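Prokeck Guest Help Community
Bookings and Stays – Serviced Apartments
Topic: Transferring a confirmed reservation to another guest

Question
Submitted by Lejla Bošković

I hold a confirmed reservation for a one-bedroom serviced apartment at the Emel, for a stay of 16 nights in November. Owing to a change in my professional commitments I am no longer able to travel. My colleague, Ditte Hjaltadóttir, will attend in my place and would like to take over the apartment for the whole of the period.

The reservation was made at the advance rate and has been paid in full. The confirmation states that the rate is "non-refundable and non-amendable". I do not seek a refund, nor do I wish to alter the dates, the apartment type or the number of occupants. I should be grateful for guidance on the following matters.

Whether a change of lead guest is treated as an amendment for the purposes of the advance rate.

Whether the security deposit, which will be taken on arrival, may be charged to Ms Hjaltadóttir's card when the stay itself was paid for with mine.

Whether the airport transfer and the weekly linen service, both of which I added after booking, will pass to the new guest or must be ordered again.

I have written to the property and received an automatic acknowledgement with a reference number. No further reply has been received.

Answer 1
Submitted by Dragica Nedeljković
Marked as helpful by 57 members

The position differs slightly between properties, but the Emel follows the standard Prokeck conditions for serviced apartments, and the reply below is given on that footing.

A change of lead guest is recorded as a name transfer. It is dealt with separately from amendments, and the words "non-amendable" in the advance rate refer to dates, apartment type and length of stay. One transfer is allowed for each reservation. A second transfer is not accepted, and a reservation that has already been transferred cannot be returned to the original guest. You should therefore be certain that Ms Hjaltadóttir is able to travel before submitting the request.

The request must reach the property at least 8 days before arrival. It should be made by the person who booked, from the email address shown on the confirmation. Requests sent by the incoming guest are set aside until the original guest has confirmed them, and this is the most frequent cause of delay.

The procedure is as follows.

1. Open the reservation and choose "Guest details", then "Transfer lead guest". If the option does not appear, the reservation was made by telephone or through an agent, and the request must be sent in writing.

2. Enter the full name of the incoming guest exactly as it is shown in the passport or identity card. Accents and special letters should be kept where the form accepts them. Ms Hjaltadóttir's surname may be entered with a plain "o" if it does not.

3. Enter the incoming guest's email address and mobile number. The door code is sent to that number on the day of arrival and is not sent to the original guest.

4. Review the list of extras. Paid extras remain attached to the reservation. The linen service will continue without any action on your part. The airport transfer is arranged by an outside operator, Kelmendi, and the driver's list is not updated from the reservation – the new name and flight number must be given to the operator directly.

5. Remove any special requests that were personal to you, such as dietary notes for the welcome tray or a preferred floor, and allow the incoming guest to enter her own.

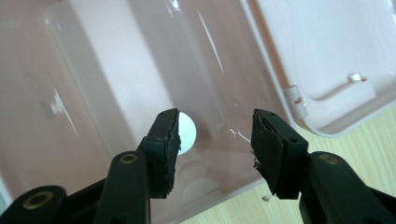 6. Accept the transfer statement and wait for a revised confirmation. Until the revised confirmation has been issued, the reservation remains in your name and the incoming guest will not be admitted.

With regard to the deposit, the property holds 70 euros for a one-bedroom apartment. It is taken from a card presented at the desk, and that card must be in the name of the guest who is checking in. Your own card will not be used for this purpose. The amount is released after the apartment has been inspected, although the guest's bank may take several working days to show it.

You should note also that the invoice will continue to bear your name as the paying party. If your employer requires an invoice addressed to a company, this should be requested before arrival. Invoices are not reissued once the stay has begun.

Answer 2
Submitted by Vesela Karagiannis

I transferred a stay to my sister last year and it was all done on the same afternoon. I did not have to do anything about the deposit. It was a different property, the Greltine, so I cannot say whether the rules are the same.

I would recommend a telephone call to the desk after 14:00, when the morning departures have been dealt with.

Answer 3
Submitted by Eleni Nedeljković

I should like to add two points to the first answer, with which I otherwise agree.

The city accommodation tax is not included in the advance rate at the Emel. It is collected on arrival from whoever checks in, for each adult and each night up to the local limit. Ms Hjaltadóttir should expect to pay it herself and may ask for a separate receipt. In a stay of this length the sum is not large, but it has caused misunderstanding between colleagues where one had been told that everything was paid.

Secondly, loyalty nights are credited to the guest who stays and not to the guest who paid. If the reservation was made with a membership number, that number is removed when the transfer is accepted. Any member discount already given is left in place.

The automatic acknowledgement you received does not count as notice of a transfer. The period is measured from the moment the completed form, or the written request containing all the details, is received.

Reply from the original poster
Submitted by Lejla Bošković

I am obliged to all three members. The option was available under "Guest details" and the form has been submitted. I have written separately to the transfer operator with the new flight number. The revised confirmation is awaited.

Status: Answered
Related topics: Late arrival after desk hours; Adding a second adult to a reservation; Company invoices for long stays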